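A cupboard the size of a shoebox

Jucélia Trindade has been running the toy library in Trumdale for six years, and for most of that time the thing families have asked for first is the play kitchen. She lends out bikes, train sets and puzzles as well, but she wanted to talk about cupboards and pots. 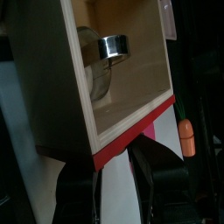 Elaine Arruda
August 14, 2019

The toy library has 200 member families, and 43 of them are on the list for a kitchen set at the moment. Trindade puts the sets together herself, from donated pieces and from boxes that her neighbour Ronaldo Tavares builds in his garage at Flosville.

"People think of the big plastic kitchens with the phone on the side," she said. "We had two of those. They take up a whole hallway and half our families are in flats. I asked Ronaldo for something you could put on a coffee table and then put away."

What he came up with was a small plywood cupboard with an open front, trimmed in red, with the layers of the ply left showing at the edge. A child's steel saucepan fits in it, even lying on its side.

Trindade prefers metal pots for the older children. "They sound right when you put the spoon in. A four-year-old knows the difference. They've been in the cupboard at home, they know what a pot sounds like."

The colours in a set don't have to match, and mostly they don't. A light blue pot might go out with a carrot from one family and a cup from another. Tavares sands his boards until the corners are round, and he leaves them bare. Marks turn up on the bare wood after a few loans. Trindade rubs off what she can.

"I did try varnish," Tavares said when I rang him later. "Looked great. It chipped at the corners and I had to do the lot again. Plain wood you can just sand."

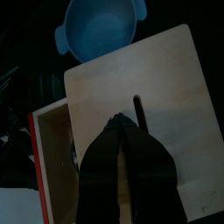
What goes in the bag

Each set goes home in a calico bag for 30 days. There is a card with it listing the pieces, and families tick them off before they bring it back. Trindade said the lists used to be longer.

"We'd put in everything. Little forks, eggs, cheese in slices. Then I'd spend my whole morning looking for one slice of cheese. Now it's a box, a pot or two, something to chop and something to drink out of. The kids fill in the rest with whatever's at home."

Something to drink out of can be very ordinary. A tall red plastic cup with a white rim, the kind you'd buy in a sleeve for a barbecue, does the job as well as a toy one.
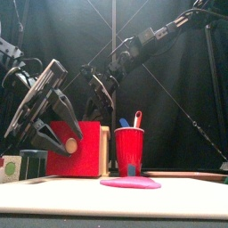 She is fussier about handles. The knobs on the boxes are plain round wood, and she asked for them to be big enough for a whole hand. Her first set had little brass ones from a hardware shop, and the two-year-olds couldn't get a grip on them.

"They'd pull and pull and then hand it to Mum," she said. "That's the end of the game, when you have to hand it to Mum."

The red covering was also her idea. Tavares had been painting the fronts, and she asked him to try something with a bit of texture to it, with the pale wood left as a border. She thinks small children like having one side that feels different from the others. Tavares thinks it's a nuisance to glue. They have kept it anyway, and the red boxes are borrowed more than the plain ones.

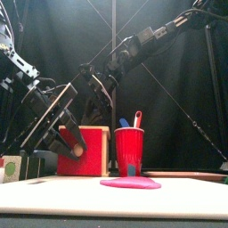 Daiane Evangelista's two boys have had a red box home three times. The younger one cooks in it. The older one, who is seven, says he is past that and uses it as a garage, but she has heard him taking orders for soup.

"The first time I thought, it's a box, they'll be done by lunch," Evangelista said. "It was on our table until the day it was due. We ate dinner around it."

Repairs are the part of the work Trindade would like more help with. Rims get knocked, and knobs work loose and have to be glued in again. She does the small jobs on her own kitchen bench and saves the bigger ones for Tavares, who drives over when there is enough to fill the boot. In June he took home nine boxes and brought back seven. The other two are now parts.

She has been asked whether she would sell the boxes, and she has thought about it. The trouble is that Tavares makes them slowly and doesn't want to make them faster. "He's retired – he's got his tomatoes," she said. For now they stay on the shelf behind the front desk, next to the puzzles, and the list for them is kept in an exercise book under the phone. Families can add their name by calling in during opening hours.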